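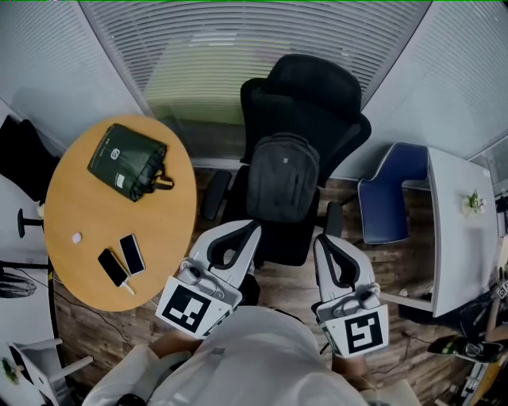
*Vol. 2, No. 14*

# Pluvik: Grestolside ride closures

A log of what was shut at Grestolside park, and when, kept by people who once crossed a continent to look at a tarp. Updated October 2018.

## What's in it

- `closures.csv`: 2413 rows, one per ride per day
- `notes.txt`: whatever the signs said, typed out in full, including the apologies
- `repaint.csv`: color changes. Margit Lie insists these matter.

## Known problems

The Fletitz log flume is listed as "reopening soon" for about 500 rows. We copied the sign faithfully. February is thin, as the park only opens on weekends then and Parisa Akbari had the flu.

"Refurb" and "closed" mean different things before row 2000 and the same thing after it. Sorry. We had a disagreement and then lunch.

The Lehtinen carousel appears under two spellings. Merge them yourself or enjoy the second carousel.

## Use

Free for trip planning and for grumbling. Please don't email us to ask whether the flume will be open for your visit. Check the park's own calendar, then pack a book.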